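Aprender a agarrar antes de tener robot

Lunes, 10 de diciembre de 2018

El taller de Zidon ocupa la segunda planta de un edificio sin ascensor, y la primera pregunta que hace cualquiera al llegar es dónde están los robots. «En el ordenador», contesta riéndose la responsable de desarrollo de Gromine, el simulador de manipulación que la empresa puso a la venta en mayo. Nos recibe con dos pantallas encendidas y muchas ganas de enseñarlo todo.

Gromine se vende como paquete de prácticas: un brazo virtual, una pinza de dos dedos, 20 entornos ya montados y un editor para hacer los propios. «Lo pensamos para gente que quiere programar agarres y no tiene dónde equivocarse», explica. «En mi primer trabajo compartíamos un brazo entre tres equipos y te tocaba los jueves, si te tocaba. Aquí lanzas 500 intentos por la noche y por la mañana miras qué ha salido».

Lo que más nos ha gustado es la vista desde la pinza. Uno se pega a los dedos y de repente entiende por qué una aproximación que desde fuera parecía sencilla es un lío. «¡Es que cambia todo!», dice ella. «Desde lejos ves la mesa entera, tan ordenada. Desde la muñeca tienes un objeto enorme encima y te queda un hueco pequeño para decidir». 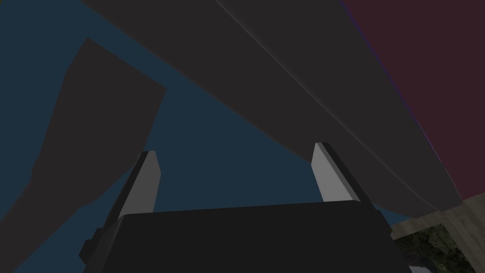 Robótica y simulación | A prueba

Con los dedos abiertos y una superficie curva y oscura justo por encima, el operador tiene que escoger por dónde entrar. La cara interior de los dedos es más clara que el resto de la pinza, y se agradece cuando la luz es tan tenue. «A mí los escenarios oscuros me encantan, son los que más enseñan», comenta. Nosotros habríamos pedido un mando de brillo más a mano, porque hay que bajar tres menús para encontrarlo. Toma nota y promete mirarlo.

El editor viene de Dradunar, un proyecto anterior de la casa, y se nota que tiene rodaje: se arrastra una pieza, se le da peso y rozamiento y a probar. Las texturas son desiguales, eso sí. Hay maderas muy logradas junto a superficies lisas sin apenas detalle. «Preferimos gastar el cálculo en los contactos», reconoce.

¿Y el salto al brazo de verdad? En Chaudhary, una academia técnica que usa el paquete desde septiembre, los alumnos hacen 100 agarres simulados antes de tocar el equipo del laboratorio. «Nos escriben para contarnos dónde falla, y es el mejor correo de la semana», asegura. Los objetos blandos siguen siendo el punto flojo, y la versión 3 irá por ahí.

Nos fuimos con la licencia de prueba instalada y una tarde entera perdida, felizmente, intentando sacar una taza de un estante.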